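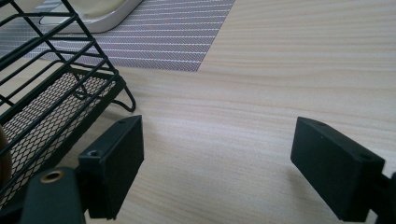 Moataz Abdel Rahman says the table-setting job used to be the one people hid from in August, and now they ask for it.

Print this page | E-mail this thread
Posted by Jerik, 6:40 a.m.
Search posts Go

He's right! I've been on the Mestby prep floor long enough to remember the old rota. Dishes out, placemats straight, racks back where they go, then do it all again for the next room. By the end of a shift your wrists were done.

Now we teach it. You hold the gripper, do the job the way you'd do it anyway, and the arms learn from your hands. I've logged 810 runs and I still get a kick out of it.

Funny thing is how much the quiet people know. Sobczak has a way of turning a dish as she sets it down that I'd never noticed in all these years – and now the arm on line 2 does it too. She pretends not to care. She cares.

Wire racks are the hard part. Grab one wrong and it hops. We spent a whole morning arguing over where to pinch it and I loved every minute.

What changed for us: there are 23 of us and same headcount as before, but the breaks moved, the late shift got shorter, and we have 10 minutes at handover just to talk about what the arms got wrong.

What I don't love yet: the pay grade for teaching is still the old prep grade. We've raised it with Makis and we'll keep raising it.

More tomorrow – cups next, wish us luck!

Search posts Go
Print this page | E-mail this thread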